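Brarum Bench Rules Pack, reviewed
26/04/2026

Brarum sells this as a good-practice kit for small teams that test robot arms on tabletop tasks. You get a 30-page rule book, a set of log sheets and a simulated pegboard bench to practice on. I used it for most of April.

The rule book is the best part. It tells you to write down the start position of every object before a run, to fix the pass mark before you see any results, and to keep failed runs in the log. None of this is new, but our old Katona checklist left out the last one and our numbers looked better than they should have.

The log sheets are fine. They want a reason code for each stopped run, and the codes overlap. Two of us coded the same 237 runs and disagreed more often than I liked.

The simulated bench loads quickly and comes with everyday objects. The rule I leaned on most is the one about clearance: note what else is on the table before the fingers close, even if it isn't the target.

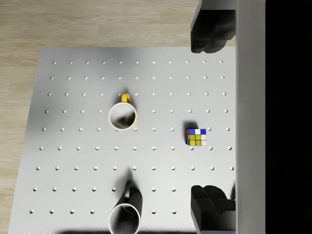
With two mugs and a cube on the board, that note takes a few seconds. The hole grid helps too – you can give a position by row and column and skip the ruler.

Weak points: the chapter on speed limits is thin, and it sends you to your arm's manual for anything useful. The export to Amora dropped the comments column both times I tried it.

Worth buying if you have no written rules yet. If you already have a decent set, borrow a copy and read the logging chapter.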